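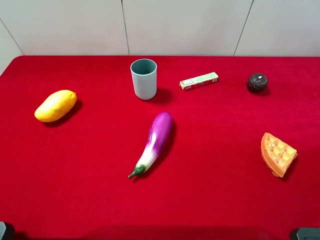
**Crafts & Textiles › Felt, Wool and Table Coverings**

## Red felt as an everyday table cover – lint, fading, fruit marks?

**fuvari_h** wrote:

I've covered the long table in the back room with red felt. It's the plain Trastard stuff, no backing, and it goes right to the wall. I like the colour a lot. It makes anything yellow look great, and the mango has been on there all week.

Two questions. Does this colour bleed if something damp sits on it? And what do people use for lint? It shows every pale speck.

**ejigu** wrote:

Red is the worst for bleeding. I had a red felt runner under a vase and it left a pink ring on the table underneath. Put something waterproof between the felt and the table before you do anything else.

For lint I use a damp rubber glove. Wipe in one direction.

**Clerkora** wrote:

Disagree on the damp glove. It roughs up the nap and you end up with streaks that show from across the room. Dry clothes brush, short strokes, then leave it alone.

What fruit are you keeping on it? Mango sap can mark cloth, and so can mangosteen rind.

**fuvari_h** wrote:

The mango, plus a small dark round one that looks like a mangosteen to me. My sister dropped it off and didn't say what it was.
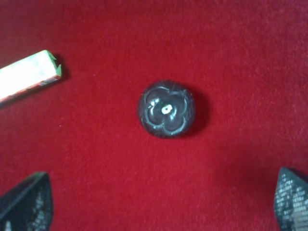
I haven't cut into anything on the felt and don't plan to. I only want to know if I can leave whole fruit sitting there.

**Clerkora** wrote:

Whole is fine if the skin's not split. The purple juice in mangosteen rind is what does the damage. I got it on a linen napkin and 5 washes later it was still there. On red you might not notice, but it dries stiff.

**Hatice Altıntaş** wrote:

I'd put a plate under it regardless. A ripe mango can leak at the stem end overnight, and felt soaks it straight up. I lost a green card table cover that way in March.

**ejigu** wrote:

A plate defeats the purpose if she likes the colour of the fruit on the cloth. Check it each morning and move it when it goes soft.

**Hatice Altıntaş** wrote:

Fair enough, but I never remember to check. If you do, go without.

**fuvari_h** wrote:

I'll check it. Tried the dry brush on the mango end of the table this morning.
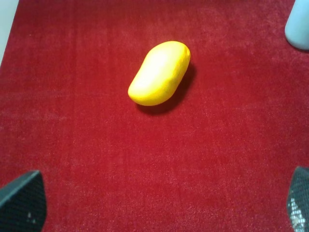 It's better than the sticky roller, which pulled fibres out. I still get marks in the nap depending on which way I go, so I'll stick to one direction. Has anyone steamed this kind of felt flat? The Trastard label says cool iron only.

**Clerkora** wrote:

Steam from a distance, don't touch it. Hold the iron well above the cloth and let it dry fully before you put anything back. Wool felt can shrink, so try a corner. If yours is acrylic, skip the steam.

**ejigu** wrote:

Agree with that one.

**fuvari_h** wrote:

Label says acrylic, so no steam. I'll get a waterproof layer for underneath on Friday and leave the rest as it is.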